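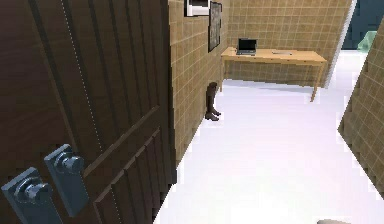
Sim-Ansicht Flur mit offener Tür, hinten Schreibtisch mit Laptop

Hallo Liste,

kurz zum Ustari-Paket, bin auf dem Sprung. Testlizenz läuft seit Anfang Juli, Szene oben ist aus dem Türen-Modul. Was gut ist: Installation problemlos, Türblatt mit Kassetten und zwei Griffbeschlägen, also nicht bloß eine glatte Platte. Was nervt: Boden viel zu hell, fast weiß, kaum Textur. Kanten treppig, am schlimmsten am Türumriss und an den Tischbeinen. Fürs Greifen egal, für die Bildverarbeitung eher nicht.

Henrik Wiegand schrieb:
> Hat jemand das Ustari-Paket schon in der Hand gehabt?
> Stougaard will 3000 Euro im Jahr, Kinorbridge liegt
> bei 966, aber ohne Türen und Schubladen. Lohnt der
> Aufpreis? Und wie sieht es mit Support aus?

Zum Preis: wenn ihr Türen braucht – ja. Sonst Kinorbridge nehmen. 380 Szenen sind laut Datenblatt dabei, durchgesehen hab ich erst 13, davon zwei mit falschen Scharnierachsen. Gemeldet, Antwort von Frau Sârbu kam am nächsten Tag, Patch steht noch aus. Support also ok.

Offen: Reibwerte an den Griffen. Steht nirgends in der Doku, hab gefargt. Hjalti, hattest du da nicht mal eigene Werte gemesen? Bitte schicken, gern auch dirket an mich.

Gruß
Lutfa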